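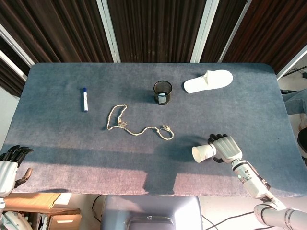
Table 3 in the sorting room, with a marker, a rope, a paper cup, a mesh pen holder and a slipper still to be put away.

Table Clearing at Skollholm: Frequently Asked Questions

These are the questions we get most from people using the shared rooms. If yours is missing, write to Stefaniia Vakulenko at the front office or leave a note in the tray by the door.

What does "clear the table" mean?

Everything that doesn't live on the table comes off it. The pen holder lives on the table. Markers go in the pen holder. Everything else goes in the trash, in a labeled bin or back to the person who brought it.

Where do whiteboard markers go?

In the black mesh pen holder at the far edge of the table, cap on, cap end up. Check that the cap clicks. If a marker has dried out, throw it away. Please don't put it back for the next person to find. New ones are in the Drudow cabinet, second drawer, and you don't need to ask before taking one.

Can other things go in the pen holder?

Pens, pencils and a pair of small scissors are fine. Loose coins, batteries and wrappers are not. The mesh lets grit through onto the carpet, so lift the holder and brush under it when you're done.

What do I do with paper cups?

Used cups go in the trash by the sink. Look inside first and pour out anything that's left. Cups with a waxed or plastic lining can't go in our paper recycling, and most of the ones we buy have it. If you plan to use the same cup all day, write your name on it. Unnamed cups are thrown out at 6.

A cup lying on its side is treated as used, even if it looks clean.

How should rope be stored?

Loosely coiled, one coil per hook, on the rail behind the door. To coil the thin beige rope:

Shake it out along the floor and find both ends.
Undo any loops before you start winding. Pulling on a tangle makes it tighter.
Wind it around your open hand, leaving a hand's length free.
Wrap the free end around the middle 3 times and tuck it under.

What if the end of the rope is frayed?

Wrap a short piece of tape around it just behind the frayed part and trim the loose strands. Tape is in the same drawer as the markers. Natural fiber rope should not be sealed with a flame. If you can't tell what a rope is made of, use tape. Rope that is frayed anywhere other than the ends goes in the scrap box.

Why are there slippers in the room?

The sorting room is a no-shoes room, and we keep white disposable slippers for visitors. They come in pairs from the rack in the hall. Wear them inside, then drop them in the bin beside the rack on your way out. They should not go on the tables.

I found a single slipper. Should I keep it?

Unused ones can go back on the rack if you find the match. Otherwise throw it out. We used to keep a box of singles and it filled up without anyone ever making a pair from it.

How do I clean the tabletop?

The tables have a blue-gray carpet-like covering, so a wet cloth is the wrong tool. Use the stiff brush and work from the far edge toward you, then go over it with the hand vacuum. Go easier on the front edge, where the covering is lighter and more worn.

For a spill, press a dry towel on it and hold it there. Don't rub. Marker ink usually won't come out completely – tell the office and leave it alone.

Will the worn table covering be replaced?

Yes. Kristof Vandenberghe is handling it, and the work is planned for June. Tables with the most wear will be done first. The room stays open, but expect one table at a time to be out of use.

Is there a best order for clearing a table?

Trash first, then slippers, then rope, then markers. Rope takes the longest and it's easier with the cups out of the way. Brush last.

Where do lost items go?

On the Ó Dálaigh shelf in the hall, with a slip saying which table they came from. The shelf is emptied every Monday morning. Items worth keeping are moved to locker 74 and held by the office.

Who do I tell if supplies run out?

Use the sheet on the cabinet door. Write the item and your initials. Orders go in on Monday and cups and slippers normally come first.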